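Plarholm 示范采集常见问题

最后更新:2025年7月8日

这一页写给刚加入或者正打算加入 Plarholm 的人。问题都是大家真的问过的,有些在走廊里问,有些在群里问,还有几个是我们自己刚开始干的时候互相问的。顺序没怎么排,想到哪儿写到哪儿,用浏览器的查找功能最快。

Plarholm 到底在采什么?

采人手做事的过程。你两只手各握一个手持夹爪,在桌上完成一件小事,比如把毛绒玩具拿起来换个地方,把它翻个面,把两样东西挪开再挪回来。夹爪的张合、手的运动轨迹、夹爪上那台相机看到的画面,还有一路从头部高度往下看的画面,会一起记下来。从开始到结束算一条示范。示范攒多了,就拿去训练策略模型,让它学会从“看到什么”走到“手该怎么动”。

说起来简单,做起来特别有意思!你会突然发现自己平时拿一样东西要用到那么多小动作:先碰一下,感觉到位置不对,退一点,再夹。这些小动作正是我们想要的。
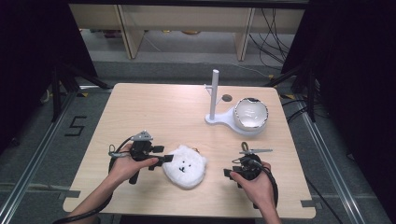 Cloritz 操作学习部 · 示范采集组

为什么老拿毛绒玩具当对象?

因为它难,而且难得很有讲头。一个硬方块,夹住了就是夹住了,形状不会变。毛绒的东西一捏就凹下去,松手又弹回来一点,每次弹得还不一样。表面没有清楚的边,相机看过去是一团毛,从上面看和从侧面看差别很大。夹爪要下去多深才算真的夹住里面的填充,而不只是揪住一层毛?模型得自己从例子里琢磨出来。

白色的毛绒尤其考验画面,曝光稍微高一点,表面的细节就全糊了。所以开录之前请看一眼预览,毛的纹理要看得出来。

还有一个不那么科学的理由:大家喜欢。对着一张小熊脸干活,心情确实好一些(有人给它们起了名字,我们没有管)。

我没有机器人背景,能来采吗?

能,非常欢迎。夹爪的手感有点像用两把长柄夹子,大部分人练一会儿就顺了。我们反而很看重新手前几次的动作,因为新手会犹豫、会试探,走的路线跟老手不一样。如果所有示范都出自同一双手,模型学到的就是那一个人的习惯,换个摆法就不会了。

左撇子也请一定来!目前左手主导的示范偏少,我们一直想补。

一次要采多久?

一个时段里正经录制的时间是15分钟一段,录完一段必须休息。连着录手腕会累,累了之后动作会变得很“省”,幅度越来越小,回放时一眼就能看出来。时段之间可以走动,可以喝水,水杯别放在采集桌上。

什么样的示范算好示范?

动作连贯,速度跟你平时做事差不多,目的清楚。不需要漂亮。很多人一看到录制灯亮就开始端着,每一下都慢得像在拆炸弹,这种数据训出来的模型也会慢吞吞的。反过来,赶时间、甩着放东西的也不行。

我们内部有个土办法:录完之后自己看一遍夹爪视角的回放,如果你能跟得上画面里发生了什么,速度大概就合适。夹爪视角晃得很厉害,人看着都晕的那种,一般要重录。

失败了怎么办?夹空了、掉了,要不要删?

先别删!要分情况。

夹空了一下,马上调整位置再夹住,最后把事情做完了,这一条请保留,而且请在标签里勾上“含修正”。模型最缺的就是这类例子。只看过一次成功的模型,一旦自己没夹准,就会待在那里不知道该干什么。

东西掉到地上捡不回来了,按“中止”,标成失败。失败的也存着,另放一处,分析的时候用得上。

录到一半被人叫走、线缠住手、软件卡了,这种跟任务无关的中断,直接作废。

每次开始之前要改什么?

改位置,改朝向。请不要每次都把东西摆在同一个点上,哪怕那个点最顺手。靠左一点,靠后一点,脸朝上,脸朝下,斜着放,都来几次。桌面上别的东西也可以挪,支架、容器之类的,离得近一些或者远一些,只要还在两路画面里就好。

五月那一批我们就吃过亏。那时候共有793条示范通过了检查,数量看着很喜人,训出来的模型在桌子中间表现也好,往边上挪一掌宽就开始乱抓。回头把每一条的起始位置画到一张图上,密密麻麻全挤在中间。后来做了随机摆放的提示,Hirus 会在每条开始前给你一个建议区域,照着大致放就行,不用拿尺子量。

Hirus 是什么?

我们自己写的录制软件。它负责把几路画面和夹爪数据对齐到同一条时间线上,给每条示范编号,弹出标签表,再做一遍基础检查。界面朴素得很,但是稳。快捷键贴在显示器边上:空格开始和结束,退格作废,F 标失败。

如果 Hirus 弹出“时间不同步”,停下来,不要继续录。对不齐的数据看上去一切正常,训练的时候才会发现画面和动作差了半拍,那时候已经很难救了。重启一次通常能解决,还不行就在群里喊人。

握夹爪有没有讲究?

有几点。手腕放松,别锁死。手指施力要均匀,张合要有过程,不要总是一下捏到底,力气都使在最后那一下的话,夹爪开合的曲线会变成一个台阶,中间的信息就没了。

两只手都要留意自己的线。线从夹爪出来以后,让它自然垂到桌子外侧,不要横在两手之间。录之前把双臂张开再收回来试一下,有拉扯感就重新理线。

另外,手尽量别挡住夹爪上的相机。从手背上方握的人容易挡到,往后挪一点点就好。

毛绒表面该从哪儿下爪?

没有标准答案,这也是我最喜欢这个任务的地方!可以从侧面夹,可以从上面往下压着夹,也可以一只手扶着、另一只手夹。请换着来,不要固定用一种。

稍微注意一下深度。只夹到表层的毛,提起来的时候容易滑,而且会把毛越揪越长。往里多送一点,两指合拢到能感觉到里面有东西顶着,再提。反正夹爪视角里这时候正中间是一大团毛,挡着两指之间,别指望靠看画面判断,靠手感。
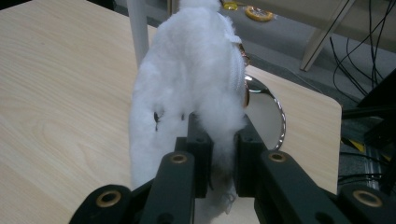 Yaowalak Kongkaew:我想对上面关于手感的那一条提点不同意见。人采的时候靠手感,可是模型没有手感啊,它手里只有画面和夹爪的开合量。如果关键的判断都发生在画面被毛挡住之后,那我们等于在教它一件它看不见的事。我的建议是合爪之前停一小下,让相机在还看得清的距离上多留几帧,再下去夹。我自己试着这么采了一阵,回放好读多了。

说得很对,我们把这个建议采纳进流程了。现在的做法是:接近的时候稍微放缓,在看得清的距离上略作停留,然后下爪,下爪以后该靠手感就靠手感。停留不用数秒,自然就好。头部高度的那路画面这时候也帮得上忙,它看得到两只手和对象的相对位置,和夹爪视角正好互补。至于模型没有触觉这件事,开合量其实透露了不少:夹到填充和夹到一层毛,最后停下来的开度是不同的。够不够用,还要看下一轮训练的结果,我们自己也很想知道!

采多少条才够训一个任务?

取决于任务,也取决于摆放变化有多大。目前“拿起并翻面”这一项,我们训第一版模型用的是314条,已经能看出样子了,它会主动把歪着的对象先拨正一点再夹,第一次看到的时候屋里一片叫好。但是换一个没见过的玩具,表现就掉下去一截。所以现在的重点是增加对象的种类和位置的变化,条数够用就行。

如果你手上正好有时间,与其把同一个任务再录一轮,不如去 Cabrera 架上挑一个没用过的对象。

Cabrera 架是什么?可以自己带东西来吗?

就是放采集对象的那个架子,名字怎么来的已经有好几种说法了。架上的每样东西都登记过编号,录之前在 Hirus 里选上对应的编号即可。没有登记的东西请先登记再用,否则数据里会多出一堆“其他”,后面整理的人会很想哭。

可以自己带。毛绒的、布的、软的都欢迎,大小以单手夹爪能夹起一部分为准。太重的不要,带尖的不要,会掉大量碎屑的也不要。掉毛的可以接受,但是录完请把夹爪两指之间的毛清掉,卡在缝里会影响闭合。

标签要写多细?

标签表里必填的只有四项:任务、对象、结果、是否含修正。备注栏自由发挥,不过请写对别人有用的内容。“左手先扶后夹”有用,“手滑”也有用,“今天状态不错”嘛……我们看了很高兴,模型看不懂。

有一点请务必统一:任务名从下拉菜单里选,不要自己造。曾经有57条的任务名写成了“翻个身”,训练脚本一条都没认出来,全是手工改回去的。

我的样子和声音会被录进去吗?

声音不录。画面里会出现手和前臂,头部高度的镜头朝下对着桌面,正常操作时拍不到脸。手表、手环、戒指建议摘掉,一是隐私,二是反光,三是模型可能会把它当成任务的一部分。纹身不用遮,介意的话我们有袖套。

别人从旁边经过没关系。如果有人把头探到桌面上方来看热闹(真的经常发生),这一条就作废重录。

背景乱一点要紧吗?

不太要紧。训好的模型以后要在各种各样的地方干活,背景里有架子、有线、有三脚架,都是很平常的事。我们会定期换一换周围的东西,也换灯光的角度。需要固定的只有桌子本身,四周怎么变都可以,桌子如果在一条示范当中挪动了,请作废。

亮的、反光的物体放在桌上是允许的,不过请在备注里写一笔,反光有时候会让定位跳一下。

采完之后数据去哪儿了?

先存在本机,你离开前点“提交”,它会传到组里的存储上。检查的人会以加速播放的方式看一遍,不合格的退回来并附上理由。退回不是批评,每个人都会被退,写这一页的人被退得尤其多。

合格的进入训练集。每训完一版,我们会在群里发模型运行的录像,谁采的对象被它成功夹起来了,大家都会点名恭喜一下。看着一台机器用你那天下午的手法把东西翻过来,连那个小小的停顿都学去了,真的很奇妙。

可以看模型实际跑吗?

可以,评测的时候随时来旁观,站在黄线外面就行。评测期间请不要跟操作的人讲话,评完了随便问。也可以出题:摆一个你觉得它肯定搞不定的姿势。被你难倒的摆法会进入下一轮的采集清单,而你大概率会被请去采它。

夹爪坏了、相机松了怎么办?

别自己拧。把夹爪放回座上,在 Hirus 里把这个工位标成“停用”,群里说一声哪只手、什么现象。相机哪怕只偏了一点点,之前标定好的参数就对不上了,看着没坏也要重新标定。标定大家都可以学,想学的话跟着做一次就会。

怎么报名?

在组里的排班表上填名字,选一个空着的时段。第一次来的人请提前一点到,我们会陪你走一遍流程,再空录几条找找感觉,空录的不进训练集,放心大胆地玩。穿袖子不太宽的衣服,长头发扎起来。

这里没写到的问题,直接在页面下方留言,隔一阵子会把新问题补进来。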